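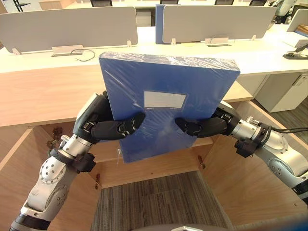 Blue file box, still in its plastic film

Flunddale Local History list
Date: September 10, 2019
Subject: Re: Dultside rate books - how to write up the gaps

On the Dultside list, a member wrote:

> I have been typing up the Dultside rate books from the photocopies and
> have got as far as the second volume. Two things are holding me up.
>
> First, a lot of the houses have no number, only the occupier and
> something like "house and yard". From one year to the next the order
> changes, so I can't be sure I am following the same house. Do I give
> each one a number of my own or leave it blank?
>
> Second, there are pages where the clerk has written "do." all the way
> down the owner column. I have been filling in the full name each time
> because it makes sorting easier, but now I wonder if that is wrong.
>
> Also, is anyone else working on the Wundar Lane end? I don't want to do
> it twice.

I did the Flunddale volumes a few years ago and ran into all of this, so I'll take your points in turn. Others may do it differently.

House numbers

Leave the column blank where the clerk left it blank. Add a second column for your own reference and put whatever you like in that. Mine just runs on from the first entry to the last, which got me to 556 for the first Flunddale volume, and it has nothing to do with the street. If you later decide that two entries are the same house, you can say so in the notes and the transcript itself stays as it was.

On following a house from year to year, the rateable value is often more help than the name. Tenants moved a great deal, sometimes only two doors along, but the value of the property tended to stay put between revaluations. The owner is the next best thing. I had one row of cottages with up to 11 changes of tenant in a single year, and the only way I could keep hold of it was that the same owner's name ran through the lot.

The order of entries depends on which way the collector walked. In Flunddale he went down one side of the main street and back up the other until April of one year, and after that the book suddenly zigzags across the road. I took that to be a new man. The handwriting changes at the same place, although the collector and the clerk need not have been the same person.

Ditto marks
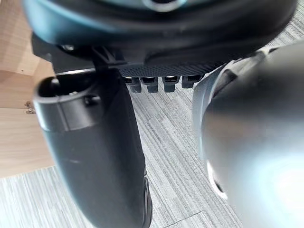
I would type "do." as "do." in the transcript and put the full name in an extra column. It is more typing, but it lets a reader see which is the clerk's and which is yours. There is a trap as well. If the clerk has crossed out the name at the top of a page and written a new one over it, the dittos underneath may belong to the old name or the new one. The Pacheco property in volume 9 is like this. The whole page changes owner depending on how you read one line, and I had it wrong in my first version.

Where the ditto runs over from the foot of one page to the top of the next, check that no leaf is missing before you carry the name across. On the photocopies you can't always tell. The page numbers were put in later and skip in places, so go by the running totals at the foot. If the total brought forward doesn't match the one before, something has gone, or the clerk couldn't add up. I have found both.

Abbreviations

You didn't ask about these, but they will come up soon. "Ho. & gdn." is house and garden. "Void" means empty, so no rate was paid, though the owner is normally still given. "Exc." caused a long argument on this list some time ago. I read it as excused, on grounds of poverty, and in Flunddale it mostly appears against widows and the very smallest cottages. One or two people read it as excepted. I would leave it as it stands and put a line in your introduction.

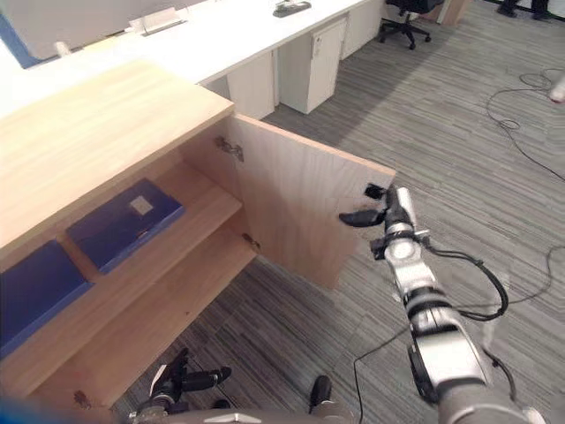 Wundar Lane

As far as I know the Wundar Lane end is free. Someone started on it and did the first 5 pages, but that was from the poor rate and not the highway rate, so it wouldn't overlap with yours even if it had been finished. I have a copy and can send it off list. The spelling varies a lot: Wunder, Wonder Lane and once Wundall. They are all the same lane going by the occupiers.

If you do take it on, could you keep the fields at the far end as a separate sheet? Half of them fall over the boundary and are rated in Flunddale too, and I'd like to match them against my own list. Some of the acreages don't agree between the two sets of books and I have not worked out which is the later measurement.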